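Fixing a Gripper That Drops Round Objects

By the Sturnex bench team
May 22, 2024 — 2 min read

Our arm at the Drinville shop started dropping round things in November. Boxes and blocks were fine. The log showed 649 failed grasps, nearly all on balls and other curved items, and no error code for any of them. If yours does the same, work through these steps in order.

1. Press the emergency stop and wait for the arm to settle. Don't put a hand near the fingers while the drive has power, even to test a screw.

2. Wiggle each finger by hand. Any play at the base means loose mounting screws. Ours had backed out by half a turn on one side.

3. Take the finger off and look for cracks around the screw holes. Printed parts often fail there first. Replace a cracked finger — glue won't hold under load.

4. Refit the screws with thread locker and leave it for 12 hours.

5. Power up, stand clear, and run the homing routine in Melis. Old offsets stay in memory until you do.

6. Test at low speed on a ball with other items close by. 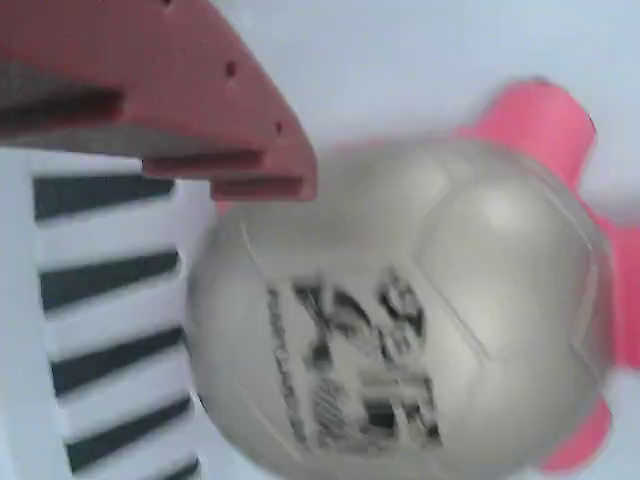

Watch the closing force during the first few grasps. If it climbs and then falls off suddenly, the finger is still shifting and you need to go back to step 2. If it stays level, raise the speed a little at a time.

We swapped in a new Skarska finger on one side and have logged over 1,858 grasps with it. The other side is still on the original.

14 shares | 2 comments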